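Prumura 厨房仿真演示包 说明文件

概述
本目录收录 Trallent 实验室 10 月开放日所用的仿真演示材料，包括场景文件、回放脚本和操作记录。场景在 Prumura 仿真环境中搭建，机械臂控制栈为 Aryee。维护人：Nhyira Gyamfi。现场操作与记录：Natnael Sisay。

目录结构
scenes/　厨房场景及材质
replay/　回放轨迹，共 13 条
logs/　关节状态与指令日志
docs/　讲解提纲、观众提问整理

演示流程
每场 30 分钟，分三段：
1. 场景加载与关节自检。
2. 轨迹回放。讲解员从 replay/ 中选取，按编号顺序播放。
3. 观众操作。观众用手柄控制末端位姿，每人至多 3 次尝试，由操作员负责复位。

运行方法
先启动仿真服务，再执行 replay/run_demo，参数为轨迹编号。不带参数时只加载场景，机械臂停在初始位姿。观众操作段需另开终端运行 teleop 节点，两个节点不可同时占用控制通道，切换前须先停止回放。

数据字段
t　仿真时间，单位秒
q　关节角，单位弧度
ee_pose　末端位姿，基座坐标系，四元数顺序为 xyzw
grip　夹爪开度，归一化到 0 至 1
src　指令来源，取值 replay 或 teleop
观众操作段不记录个人信息，只保留场次编号。

场景说明
固定视角覆盖台面、橱柜和部分墙面。渲染为均匀漫射光，未做光照随机化。材质贴图来自 Bumness 资源库，再分发时请保留其许可文件。
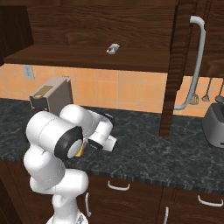 图 1　厨房仿真场景：白色机械臂伸至深色大理石台面上方，夹爪未持物。

已知问题
1. 观众操作段中手柄输入偶有延迟，日志时间戳以仿真端为准。
2. 第 4 条轨迹的结束位姿与初始位姿不一致，连续播放前需手动复位。
3. 深色台面上接触阴影偏弱，投影仪播放时不易判断夹爪高度。建议讲解时同时显示 ee_pose 的 z 值。
4. 仿真中的摩擦参数未与实机标定，日志不宜用于评估抓取成功率。

使用范围
供教学、展示和界面测试使用。修改场景后请同步更新 docs/ 中的讲解提纲，并在提交说明里写明受影响的轨迹编号。问题反馈请提交到仓库的问题列表，附场次编号和对应日志。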